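Getting the House Ready for the Clock Change

Posted 11/2/19

The clocks go back tonight, and everybody at work spent yesterday telling me how great it is to get an extra hour in bed. Maybe in your house! In mine, the body clocks don't read the news, so we end up with people wandering around the kitchen at five in the morning looking for cereal. I've been messing with this for a few years now and I've got a list of things that help, mostly cheap stuff you can do this afternoon.

Start with the windows. Morning light is the big signal your brain uses to decide when the day begins, and after the change it shows up an hour earlier by the clock. Our bedroom faces east, so this one gets me every single November. I hung a second curtain rod behind the first one and put a plain dark panel on it (a thrifted tablecloth, if you must know). If light leaks in along the sides, a couple of stick-on hook and loop dots will hold the edge flat to the wall. Test one dot someplace hidden first. I took a quarter-sized chip of paint off in our Plondbridge apartment and heard about it at move-out.

Then do the opposite once you're up. Open everything, turn on the kitchen lights, eat by the window. In the evening I go the other way around and switch to lamps after supper, but not too soon this week, or I'm asleep on the couch by eight and wide awake at three.

Turn the heat down a little at night. Your body temperature drops as you fall asleep and a stuffy room fights that. I used to crank it up the first cold week because it felt cozy, and then I'd kick the covers off at 2 a.m. and wake up freezing. Now I set it back before I brush my teeth and put one more blanket at the foot of the bed, where I can grab it without really waking up.

Move supper and baths gradually. With little kids I'd go 15 minutes later a night if you've got a few nights to spare. We never do, so we go 30 minutes later tonight and the rest tomorrow. It's a bit bumpy but it works out by midweek. Same with the dog, by the way. She gets her breakfast late and complains.

Cut off the coffee earlier than you think. Caffeine hangs around for hours, and a cup at four feels like a cup at five to your body this week. I switch to decaf after lunch and keep it in the front of the cupboard so I don't have to make a decision.

Lay out the pajamas early, and think about layers. Thick fleece is lovely for ten minutes and then you're roasting. I like a soft knit for everybody, something that's been washed enough times to lose its stiffness, with cuffs that stay put but don't squeeze.
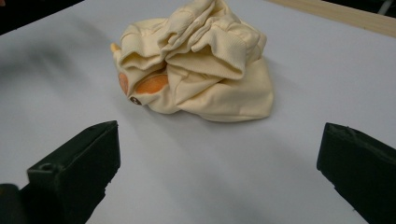
Wash sleep things in whatever detergent your skin already likes, too. I tried a fancy lavender one last winter and itched for three nights, so much for relaxing! If you line-dry indoors, give the knits a good shake first and lay the heavy ones flat so the shoulders don't grow.

Change the clocks before supper, all of them, including the stove and the one in the bathroom you always forget. I find it easier to go to bed on the new time if I've been looking at it all evening. And turn the bedroom clock to face the wall. Checking the time at night only gets me doing arithmetic.

If you do wake up too early and you're still staring at the ceiling after a while, get up and do something dull in low light. I fold towels. Go back when you feel heavy again. And if bad sleep drags on for weeks, talk to your doctor, a curtain won't fix that.

Smoke alarm batteries get changed this weekend too. Ours take the square 9-volt kind, and I'm out, so I'm off to the store.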